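I have been using the Tunero for 16 weeks now, which I think is long enough to have an opinion on a standing desk converter. For anyone who hasn't met one, it's a platform that sits on top of the desk you already own and goes up when you squeeze the handles. Mine replaced a stack of cookbooks, so the bar was low!

Setup took me 13 minutes, and most of that was cutting zip ties. It arrives in one piece (a very heavy piece, get someone to help you on the stairs) and you only have to screw on the keyboard tray. The tray is the weak spot, I'm sorry to say. If you type hard, like I do, it bounces a bit at full height, and my coffee has gone over twice. I moved the coffee.

The lift itself is lovely. Smooth, quiet, and it holds where you leave it. I had a Tronbridge at my last job and that one sank all afternoon until I was typing with my wrists up by my ears.

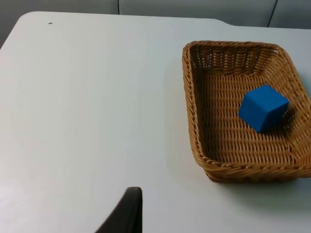
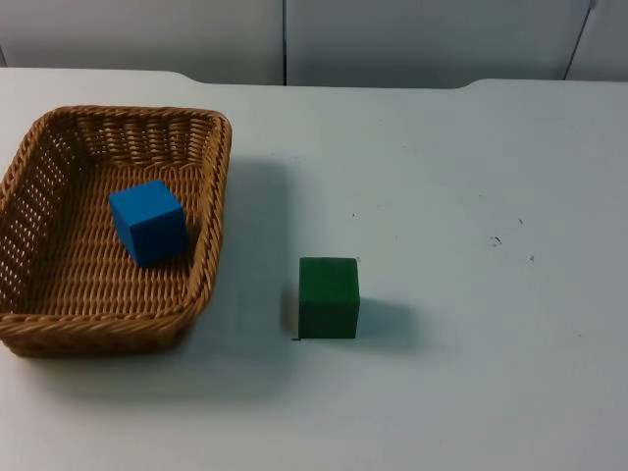 Solange Gagnon
Home Office Reviewer
Oct 27, 2022

Now, the standing part. I started in August with big plans to stand all day, and my feet said no by lunch. What works for me is standing for calls and sitting for anything with numbers in it. A mat helps a lot. I bought the cheap Nuto one and it has gone flat in the middle already, so maybe spend more than I did.

Things I'd change: the rubber feet leave gray smudges if you drag it, the cable clip is too small for a laptop charger, and the handles pinch if you grab them too far back (ask my left thumb). My friend Edin is six foot five and says it doesn't go high enough for him, so tall people should measure first. For me it stops just right.

It cost me $300, and I did wince. There are cheaper ones with a gas spring, but the two I tried in the store wobbled even with nothing on them. I'd buy the Tunero again, though I'd wait for a sale, and I'd want that tray fixed. Four stars from me, and I'll update this if the springs start to go.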